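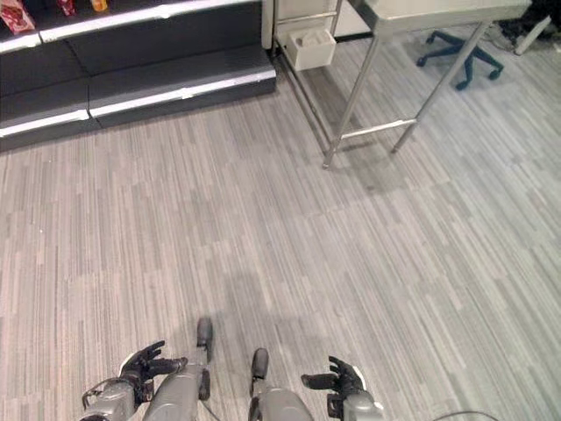 **Dark lines coming up in office carpet, and crumbs by the snack shelves. How do you clean it?**

posted by tealeaf_upstairs, 27 January 2019

Hi all, long time reader, first go at posting, so be gentle. I look after the front area of a small office in Hurnisville (reception, a bit of seating and a self-serve snack corner) and I've somehow become the carpet person. It's grey commercial carpet, the flat hard-wearing sort with lighter and darker grey bands running through it in streaks. I quite like it! It hides a lot. The trouble is that it hides so much I can't tell what's pattern and what's dirt any more.

The snacks are on one of those dark grey stepped display units, the kind shops have, with white strips along the shelf edges for the prices. The base goes right down to the floor with no gap at all, so crisps and biscuit bits get trodden in along the front of it and the hoover head just bumps against the panel and leaves a line of fluff. I've been going along there with a dustpan brush on my hands and knees, which is no way to spend a lunch hour.

We had a go in December with a spray foam from the supermarket. It smelled lovely and the patch looked great for a fortnight, then went darker than everything round it. I've since been quoted £382 for a professional clean of the whole floor, and the boss pulled a face.

So, three things really. How do I get the edge by the shelving clean without unloading the entire unit every time? What did I do wrong with the foam? And is £382 daft or fair? It's 421 square feet, if that helps. Thanks in advance, and sorry for going on.

---

**mopandgo**

Just hire a machine from the DIY place and do it yourself, loads cheaper. Go over it twice with plenty of hot water and leave the windows open. Did ours in an afternoon.

---

**hafstein_road_cleaner**

I did contract cleaning for 14 years, mostly offices and a couple of little shops, so I've met your carpet many times over.

Foam first. You've got residue. Those sprays leave a bit of soap behind in the pile, and soap is sticky, so every shoe that crosses it drops off a little more dirt. People then spray it again and it gets worse. You want plain warm water on a white cloth, well wrung out, and blot it, then blot it again with a dry one. Keep going until the cloth stops coming up grey or foamy. It's dull work and you may need to do it over a few days. If you scrub you'll fuzz the pile up, and on a flat carpet that shows for ever, so please don't.

I'd go carefully with the advice above about plenty of hot water. If yours are tiles stuck down with a tacky adhesive, soaking them can lift the corners or bring old muck up from underneath as they dry, and then you've got brown edges to worry about as well. Hiring a machine is fine, but go light on the water, do extra passes with only the suction on, and keep people off it until the next morning.

For the shelving, take the floor head off the hoover altogether and use the crevice tool. Run a stiff dry brush along the carpet first, pulling *away* from the base panel so the crumbs come out to meet you, then go along the join slowly with the nozzle. Slower than feels sensible! Crumbs in short pile need time to lift. Twice a week and you'll hardly see a line. I used a Testine nozzle with bristles round the end for years and it did the job nicely, but any narrow one will do.

I would still shift the unit about 4 times a year if it can be shifted. Unload it first, please, all of it. I once watched a full one go over and I was finding peanuts until Easter. While it's out, give the carpet where it stood a proper going over and wipe the bottom of the panel too, as greasy fingers and shoe scuffs end up there and rub off on the pile.

As for telling dirt from pattern, lay a damp white cloth on a dark band and press down hard with your heel. Lift it and look. Grey mark, it's dirt. Clean cloth, it's just the carpet being stripy. Try it from the far side of the room as well, because light from overhead makes some patches look paler than they are and I've seen people chase those for an hour.

The price I can't judge without knowing your area. Ask whether it includes moving furniture and spot treatment, and ask for two more quotes.

---

**suvach_lane_annie**

Agree with the long answer. Only thing I'd add is a mat! We put a washable runner along the front of our snack shelves and it catches nearly everything. Shake it out the back door, through the wash on a cool cycle, done. Get one with a rubber backing and bevelled edges so people don't trip, and buy two so there's always one down while the other dries. Ours is dark green, which was a mistake, it shows every crumb going.

Also, if you've any say in what gets stocked, the flaky pastries were our worst by miles. I swapped ours for cereal bars and got a few grumbles, but the hoovering halved.

---

**tealeaf_upstairs**

Oh this is brilliant, thank you. Did the cloth and heel test before I'd even taken my coat off. Two of the "stains" I've been fretting over are just the pattern, and the foam patch came up a horrible colour, so that's me blotting this week. I've asked for another quote and I'm off to look at runners. Not green!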